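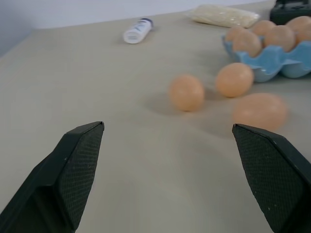

Company > Pikix > About Us

Hi, and welcome to Pikix!

I'm the one who started this little egg business, and I'm the one who answers the email, so if you've ever written to us at a strange hour and gotten a reply with too many exclamation marks in it, that was me. I've been putting off writing this page for ages (the old one was one line long and had a typo in it), so I'm going to sit down with coffee and tell you who we are and how we do things.

We sell eggs. Brown ones, from a flock of 188 hens at Blackburn, the farm my family has rented since before I could reach the feed bins. We gather them, check them, put them in cartons, and bring them to people's doors in and near Stostholm. I also bake a bit with the cracked ones, but that's for our own kitchen and you can't buy it, so please stop asking me about the lemon bars!

How it started

I had a desk job and a half-share in a flock, and every week I carried a few cartons into the office. First it was for the people on my floor, then for the floor above, and then someone's sister wanted to know if I could drop off two dozen on my way home. By that February I was driving home the long way every night with eggs belted into the passenger seat, and I was having a much better time in the car than at the desk. So I quit. My parents took it pretty well, considering.

The name Pikix is what my niece called chickens when she was very small. I have no better story than that. I tried a few serious names with "Acres" and "Hollow" in them and they all sounded like retirement homes.

We now deliver to 891 households, which still feels like a made-up number to me when I see it on the route sheet. Some of you have been with us since the passenger seat days and I know your porches better than my own.

The packing room

Packing happens in the front room of our building on the Stostholm side, the one with the green door. It used to be a framing shop. We painted the walls, put in better lights and got the biggest tables we could fit through the door, and after that there wasn't money for much else, so the shelving came secondhand and the sink drips.

I care a lot about the tables. I wanted a pale surface with no pattern on it, smooth enough to wipe in one pass, and big enough that you can spread eggs out and see each one by itself. If you've ever tried to look over eggs on a busy countertop you'll know what I mean! A hairline crack is easy to miss, and so is a thin spot in the shell, and I would much rather find it here than have you find it at breakfast.

Every egg gets picked up and turned before it goes in a carton. We look at the whole shell, the fat end too, and then it goes in with the pointed end down. Anything with a crack goes to the kitchen. Anything with an odd shape but a sound shell goes in with the others, and a lot of you have told me you like getting the odd ones (there's a family on the north route whose kids name them, and I get reports).
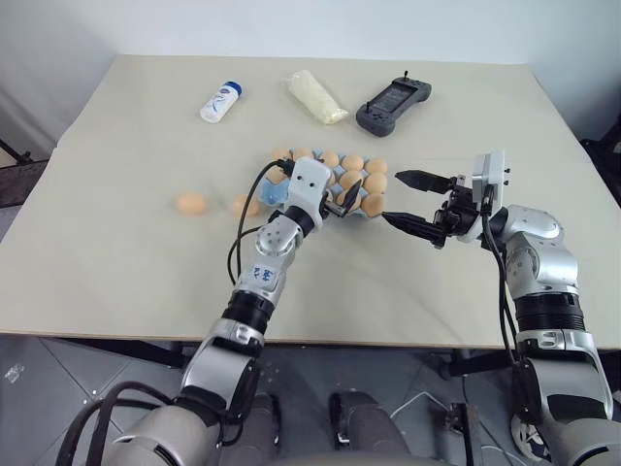 People ask me all the time whether we sort by size or color, and the answer is that we don't, beyond pulling out the really tiny ones. Our hens lay in a pretty narrow range of brown anyway, so a carton mostly comes out looking like a set without any help from us. We fill from the back row to the front. You get a feel for it quickly, and you also get into the habit of looking to the side before you say a carton is finished, the way there's one egg off on its own to the left of the blue carton and another one closer in, both on the bare tabletop with all those others already nestled in their cups. Loose eggs are the ones you worry about. They don't roll far, because an egg goes in a curve, but an elbow will finish one off in no time, and I say that as the owner of the elbow.

The other rule I have is about clutter, and I break it more than anyone. Bottles, bags, anything with a cord, all of it is supposed to live along the wall side of the table so the front is kept for eggs. I'm a person who puts things down. I've left car keys in the carton stack, I've left a sandwich on the scale, and once I sent a pen out to a customer on the lake route who very kindly returned it.

Cartons (please keep giving them back!)

The blue cartons have turned into a bit of a calling card for us. I picked blue for the simple reason that I could spot it from the truck when people left their empties out, and now I get stopped in the grocery store by folks who say "oh, you're the blue carton people." We'll take them back as long as they're clean and dry. Leave them on the step, or hang them on the door in a bag, and the driver will pick them up with your next delivery. If a carton has had a broken egg in it, just toss it and don't feel bad. We can't reuse those.

We don't take other companies' cartons. I know, I know, I've had the conversation on many porches. They don't stack with ours and I end up with a tower of mismatched lids falling on me in the storeroom.

Getting them to you

We run two routes. One of them goes out in the truck, and the other, the downtown one, goes out with the Trulley, our three-wheeled pedal cart, which a welder out at Blackburn put together for us from a pair of old bicycles and the axle off a garden wagon. It has a padded box on the front and a bell that's far too loud. I love it more than is reasonable. It's quicker than the truck through the middle of town, where there's never anywhere to park, and I've never broken a full carton in it. (Partial cartons we won't discuss.)

Both routes leave at 7 in the morning. If you're on the downtown route you'll usually have your eggs before you leave for work, and if you're on the truck route it can be later, depending on the bridge. In hot weather, put a cooler out for us and we'll tuck the carton inside. In the really cold part of winter we knock, so the eggs don't freeze on the step, and if you sleep late, tell me and I'll make a note of it.

Who works here

There's me, and there are a few part-timers who pack in the mornings and drive, and my folks still do most of the work with the hens and have strong views about how I do everything. We're a small crew and we all do a bit of everything. On a heavy packing day we take turns choosing the music, and I've been voted down on polka more times than I can say.

If you'd like to join us, write to me. I don't need a resume. Tell me whether you can get up early, whether you mind being on your feet, and whether you can drive a stick shift. The packing I can teach you in a morning, and you'll be slow for the first week, and that's fine.

A few things I get asked

Do we wash the eggs? Yes, at the farm, before they come over to us. That means they need to go in your fridge when you get them.

Can you visit? You can come see the packing room most mornings, just send a note first so I can clear a chair. The farm is trickier. My parents like company but the hens don't, and the lane is only wide enough for one car.

Why do deliveries get smaller in the dark months? Hens slow down when the days get short, and we don't push them. Everyone on a standing order still gets eggs, but I may have to cut a two-carton order to one, and I'll always email before I do.

Do you sell to restaurants? We have a couple of breakfast places and that's about all we can manage right now. I keep a waiting list. It moves slowly, but it does move, and if you run a diner and you're patient I'd love to hear from you!

And if something's wrong with your order, if you open the lid and there's a broken one, or we skipped you, or you got somebody else's, please just tell me. I'll fix it on the next run and throw in a few extra.

Related pages
- Delivery routes in Stostholm
- How to return your blue cartons
- The hens at Blackburn
- Riding along on the Trulley
- Pause or change a standing order

Pikix, Stostholm | Contact us | All rights reserved | Back to top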